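How to Store Winter Squash So It Lasts Until Spring

Sep 19, 2021
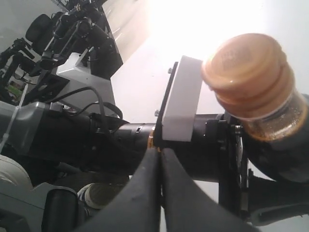

Do I have to wash squash before I put it away?

Leave it unwashed. Brush off dry soil with your hand or a soft cloth and stop there. Water that sits around the stem gives rot a place to start, and a squash with a bit of dirt on it keeps just as well as a clean one.

When to pick

Press your thumbnail into the skin. If it leaves a dent or breaks through, give the squash more time on the vine. Butternut should be tan all over with no green streaks near the stem. Pick before the first hard frost, even if a few are not quite ready. In Tosusbridge we are usually done by the end of September.

Cut the stem with pruners and leave 2 inches on the fruit. Don't carry a squash by its stem - once the stem snaps off, that one goes in the "eat first" pile.

Curing

Curing hardens the skin. Set the squash in a single layer somewhere warm and dry with moving air. A sunny porch works, and so does a spare room with a fan on low. Ten days is enough for most kinds. Turn them over halfway through.

Skip this step for acorn and delicata. They have thin skins and lose flavor if they are cured in the heat.

Where to keep them

Look for a spot that stays between 50 and 55 degrees. An unheated bedroom or a basement shelf is often right. A refrigerator is too cold and too damp. Keep apples and pears in a different room, as the gas they give off shortens the life of squash.

Lay newspaper or cardboard on the shelf and space the squash so they don't touch. I use slatted shelves from Kunetti, but old bread trays do the same job.

How long they keep

Delicata and acorn: two months, sometimes three.
Spaghetti squash: two to three months.
Butternut: up to six months.
Hubbard and other large blue types: six months if well cured.

Checking the shelf

Go over the shelf every two weeks. Feel the bottom of each squash and look closely at the stem end. A soft spot the size of a dime can be cut out if you cook the rest that day. Throw away any squash that smells sour or leaks.

If you end up with several going soft at once, roast them, mash the flesh, and freeze it in two-cup bags. Press the bags flat so they stack.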